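# Setting Up and Checking a Task Script in the Drindard Planner

This guide is issued by the Trusholm Manipulation Laboratory for staff and visiting students who write task scripts for the kitchen bench. It covers the planning layer only. Readers should already have completed the arm safety briefing and should have a working account on the bench computer.

## Before you begin

Confirm that the following are in place:

- Drindard planner installed, with the kitchen profile loaded
- Camera calibration file dated within the current month
- Emergency stop tested at the start of the session
- A reserved slot in the bench calendar (the bench is closed on Thursday for maintenance)

Questions about accounts should be sent to Nabila Filali. Questions about calibration should be sent to Ottavio Zanetti.

## Step 1. Register the fixed surfaces

Open the kitchen profile and load the surface list. The cooktop, the counter and the sink must each be entered as a separate region. The sink is entered as an open volume with a floor and four walls, and the faucet is entered as its own obstacle. Earlier profiles treated the faucet as part of the sink, and plans made from them should not be reused.

The hood and the shelf limit the height of any approach. Set the ceiling value for each region before running the planner, and save the profile under a new name.
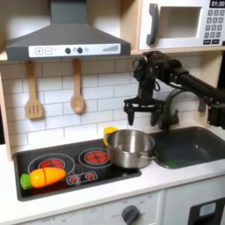 *Gripper between the cooktop and the sink, fingers pointing down. The hood, shelf and faucet all bound the approach volume.*

## Step 2. Write the object entries

Each movable object requires a label, a shape class and a grasp rule. A minimal entry takes this form:

```yaml
object: carrot
shape: elongated
grasp: across_long_axis
region: cooktop
clearance_mm: 16
```

The clearance value is the smallest permitted distance between the gripper and any neighboring object. The default is 9. Use 16 for anything that stands close to the pot, as reflections on polished metal can shift the estimated edge of a nearby object.

Blocks are handled by a separate rule. A hexagonal prism offers three pairs of parallel faces, and the planner will select the pair that requires the least wrist rotation unless the script states otherwise. A cube offers two pairs when it is approached from above.
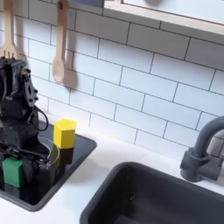
Where two blocks share one basin, list both in the script even if only one is to be moved. The planner does not treat an unlisted object as an obstacle - it is simply absent from the collision model. Glossy floors call for one further setting. Turn on `reject_mirror` for the region, so that a reflection is less likely to be recorded as a second object below the first.

## Step 3. Run the plan without motion

Start the planner in preview mode:

```
drindard preview --profile kitchen_v2 --script my_task.yaml --samples 427
```

The preview reports the number of valid paths and the narrowest clearance on each. A script is accepted when at least 48 of the sampled paths are valid. If the count is lower, review the ceiling values from Step 1 before changing any grasp rule.

Compare the object list in the preview window with the bench itself. Every item must be listed in its correct region. An item assigned to the wrong side of the counter edge is most often the result of an outdated calibration file.
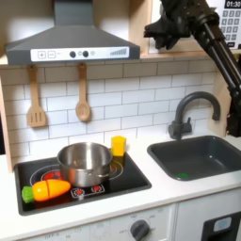

*Bench layout for the comparison: carrot and pot on the cooktop, yellow object behind the pot, small green object in the sink.*

## Step 4. Run at reduced speed

1. Set the speed limit to the lowest level.
2. Keep one hand at the emergency stop.
3. Run the script once from start to finish.
4. Save the log to the shared folder under your own name.

Do not raise the speed limit until Ravindran Subramaniam has reviewed the log. Reviews are normally returned by the next working day. Scripts that pass review are added to the shared library, and any later change to the object entries requires a new preview.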